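The Patience of Teaching Two Arms

In the room at Zeler where the examples are made, people speak quietly. It is not a rule. The work asks for the same kind of attention as threading a needle, and after some hours nobody has much wish to talk loudly.

I came there in December 2018, for two days, to understand where the knowledge of a robot comes from. I had read many articles about the learning programs and very few about the people who feed them. Heiðrún Hauksdóttir gave me a chair and asked me to keep my feet away from the cables.

The task of that week was called "knives to bag." An operator holds a pair of control handles, and the two arms follow the hands. One arm should keep the bag open, the other should pick up a utility knife and put it inside. When the knife is in, the operator presses a pedal and the recording is saved. Then everything is laid out again, a little differently, and the next one starts.

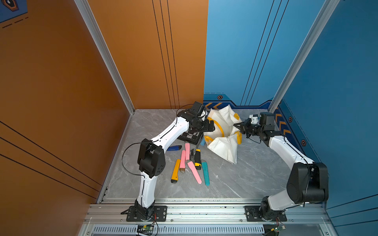 The workcell at Zeler, with utility knives on the floor between the two arms and the bag behind them.

The plan for this task is 500 good recordings. A good operator can make 25 before lunch. Hauksdóttir told me that the number on the wall chart is always lower than the number of attempts, because a recording is thrown away if the operator hesitates too long or bumps the rail. The program would learn the hesitation too, and repeat it faithfully.

I asked to try. They gave me 22 minutes, and I saved one recording. My difficulty was with the bag. A knife is stiff and stays the same from one moment to the next, so you can aim at it. Cloth changes its form each time you touch it. You pull one handle and the opening closes on the other side. I finally learned to lift the near edge first and wait, and Hauksdóttir said this was exactly the sort of thing they hoped to collect from people's hands, as none of them had managed to write it down as an instruction.

The cameras at the wrists matter a lot here. From the side, the bag looks like one pale heap. Close to the fingers, the program receives the folds, the stitches and the yellow loop of a handle lying on the floor, and it has to decide from these where it would be safe to close.

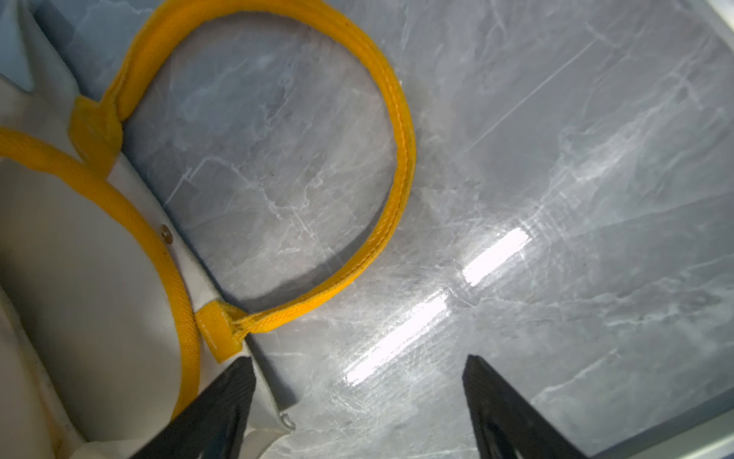 Gorazd Petkov is not convinced that more cloth is the answer. He told me by telephone that a team can record bags until February and still have a machine that knows only one bag, and that he would prefer ten different bags with few recordings each. He also thinks the operators should be changed more often, so the program does not copy the style of one person.

At Zeler they partly agree. The work is shared among several operators, and each has a manner which the others can recognize from the motion alone. Costel Grgić moves fast and straight. Boris Delić makes a small circle above the object before he goes down, and when the first trained version of the program did the same circle, the whole room understood whose pupil it was.

The training itself happens at night on computers in another building, and the operators do not see it. What they see is the result, on the following morning, when the arms are allowed to try alone. I was present for one of these mornings. The program went to a knife, closed beside it, lifted nothing and carried this nothing with great care to the bag. Grgić wrote a line in the notebook and began to prepare more examples with the knives placed close together.

Not every recording is about the knives. Between the tasks the operators move the arms over other things, and over bare parts of the floor, with the fingers open. The program should also meet surfaces where there is nothing to take, and shiny reflections, and flat patterned boards which it must leave in peace.

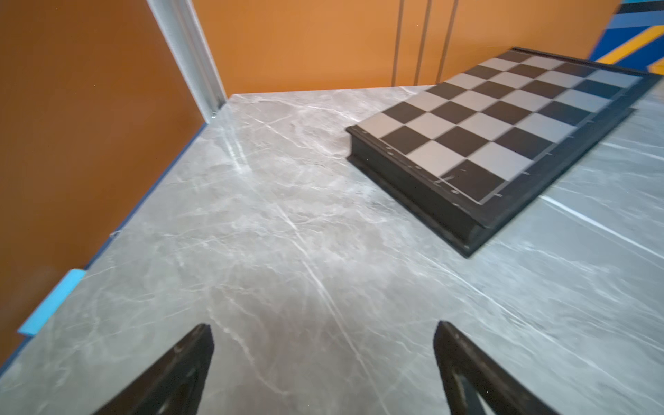

Lewis Aitken wrote to me that these quiet recordings are the first ones to be cut when money is short, and that he considers this a mistake. In his experience a system that has seen only successful grasps will try to grasp everything, including a shadow. He asked me to put this in the article, so I do.

On my second afternoon the arms were stopped for a change of cable, and Delić used the time to check old recordings. He watched them at double speed with his chin on his hand. Each one he either kept or deleted with a single key. When he came to mine, he watched it twice, then kept it, and went on to the next.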